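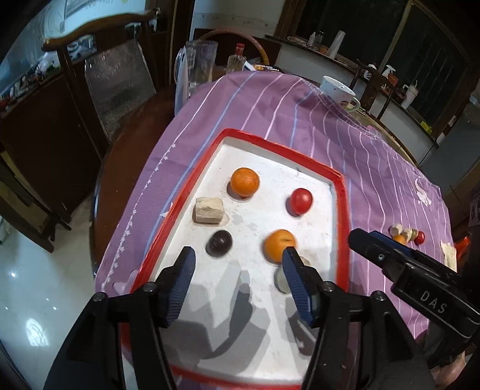
Photo: Kaliver evaluation desk, Plandville

Trials > Hand-Held Grippers > Kaliver > Diary

2018-07-09

Evaluation of the Kaliver hand-held gripper continued at the Plandville house. The work was tray sorting on the dining table, using the white tray with the red rim. Oranges, a tomato and a pale block were among the pieces handled.

The blue ridged pads remain the chief point of interest. Liston, as supplier, states that they suit round produce and may be changed by the user. The office replaced one pair this morning in under 5 minutes, with no tool beyond the driver in the kit. The approach to an orange from the near side of the tray was judged satisfactory. The hollows in the tray floor call for a lower wrist, and the operator's notes should say so.

The log stands at over 1,211 grasps. The Jafarzadeh kit, received in November, is still to be tried on the same tray. A written query on spare pads went to Liston at 4.

Cloth to be taped down before the next session.

2 comments · 4 shares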